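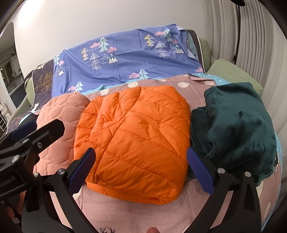 Why Are Puffer Jackets So Puffy?

Quick answer - air! Mostly air.

Your body makes heat all day long. A thin shirt lets it float off. A puffer jacket is stuffed with fluff, and the fluff is full of tiny pockets of air. Air that can't move around much is really good at keeping heat in. So you stay toasty.

What are all those lines for?

The stitching. Without it the fluff would slide down to the bottom and you'd have a big lump by your tummy and cold shoulders. Each puffy stripe between the stitches is called a baffle. (Funny word. Say it 10 times fast.) Some jackets have stripes, some have shapes like a honeycomb. Both kinds hold the fluff in place.

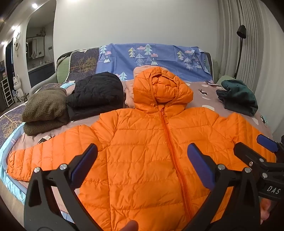
Folding one up

Want to try? Grab a jacket and a bed.

Lay it flat, front side up, and zip it. Arms out wide.
Fold one arm across the middle. Then the other one.
Tuck the hood down.
Fold the bottom up to the top - push gently so the air comes out. Hear the whoosh? That's the warm stuff leaving, but dont worry, it comes back.

Puffers like to spring open again so you might have to do it twice. Or sit on it for a second.

When you need it in October, give it a good shake. The fluff soaks up air again and the jacket gets fat. If you leave it squashed realy tight for months it can take longer to puff up.

What about fleece?

Same trick, diffrent stuff. Fleece is soft and fuzzy, and the air hides in between the fuzzy bits. No stitched stripes needed. Wind goes right thru it though, so lots of people wear it under a jacket.

Next time - why do wool socks itch?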